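Firkolham Framing Supply: Frequently Asked Questions

Ordering, cutting and shipping of moldings and glazing

What do you sell?
Wood moldings in lengths and chops, acrylic and glass glazing, mat board, backing board and hanging hardware. The current catalog lists 2,304 items. Finished frames are sold only through our sister shop, Zastemeck.

What is the difference between a length and a chop?
A length is uncut molding as it comes from the mill. A chop is four pieces mitered at 45 degrees to your size, ready to glue and pin. Chops are priced by the united inch (width plus height) and include a cutting charge. Lengths carry no cutting charge.

How should I measure for a chop?
Give the size of the glazing, not the outside of the frame. We add an allowance of 1/8 inch so the contents do not bind. If you have already added an allowance, enter "exact size" in the order notes.

Will the grain match from piece to piece?
Grain varies along a single stick. We cut all four sides of a chop from the same length where size permits, but do not match figure at the corners. Raw moldings are sold unsanded. 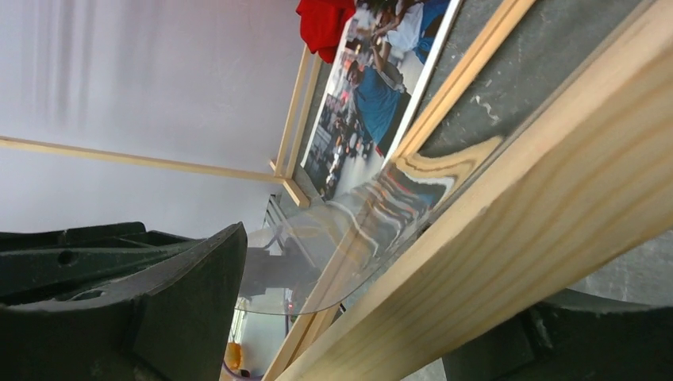
Grain on pale, light-toned wood

Can I return a chop?
No. Cut goods are returnable only if they are damaged or outside tolerance. Report damage within 5 working days and keep the carton.

Acrylic or glass?
Acrylic is lighter and resists breakage, but it scratches easily and holds a static charge. Do not use it over loose pastel or charcoal. Glass is stiffer and easier to clean. Above 80 united inches we ship acrylic only.

How do I clean acrylic?
Use a soft, damp cloth and a cleaner labeled for acrylic. Ammonia-based window cleaners can cause fine surface cracks. Leave the protective film on until final assembly.

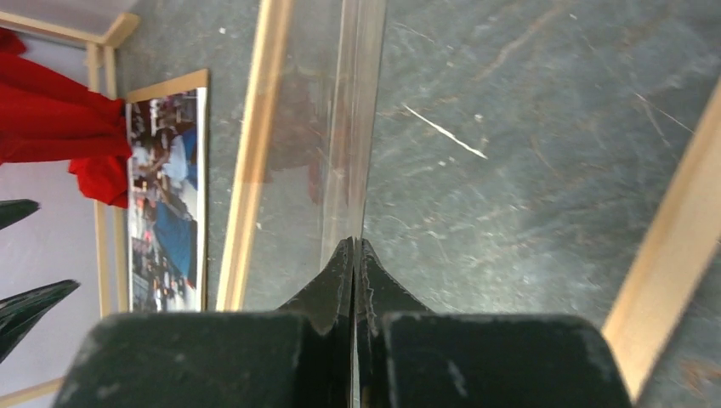

Shipping and lead times

How long does an order take?
Stock lengths ship in 2 working days. Chops take almost twice as long. Orders placed before 11 a.m. are entered the same day. The cutting room closes for inventory in March, and chop orders received then are held until it reopens.

Can I collect my order?
Yes, from the Karras Street counter. Wait for the pickup notice before you come, and bring the order number.
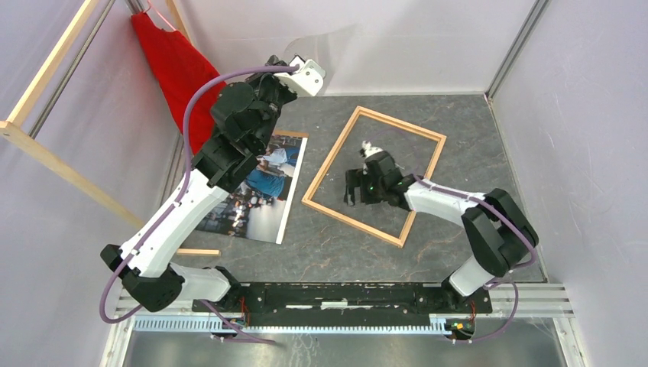
Black baseplate, aluminum rail in front

Do you ship long lengths to a home address?
Yes, with an oversize surcharge. Lengths can be cut in half before packing at no charge on request. Halved lengths cannot be returned.

Finishing

Which finish do you recommend for raw wood?
We stock Brilloleo oil and wax. Stir the oil with a clean wood stick, apply a thin coat along the grain and wipe off the excess. Test on an offcut first. Let the finish cure fully before fitting glazing, as vapor can haze the inside face.

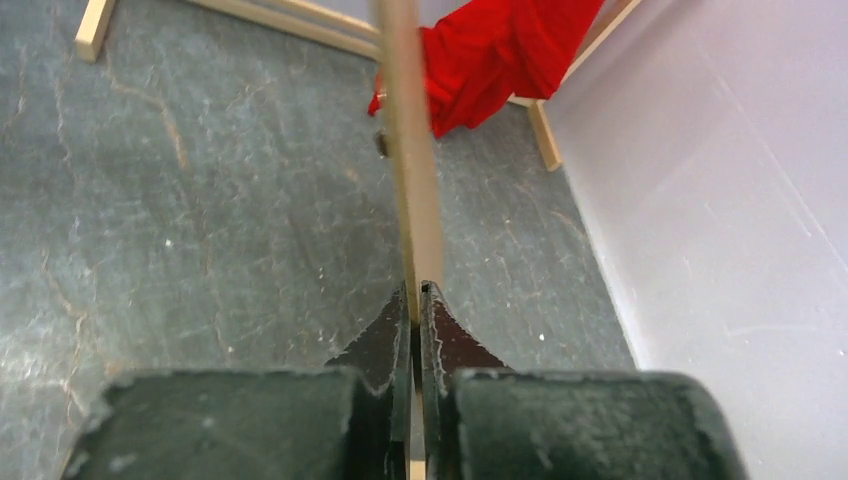

Photo: Firkolham Framing Supply

Can I stain a molding after oiling it?
No. Oil seals the surface and the stain will take unevenly. Stain first, let it dry, then oil.

Are samples available?
Corner samples are available for all stocked moldings, limited to one per profile. Sample charges are credited against the first order for that profile.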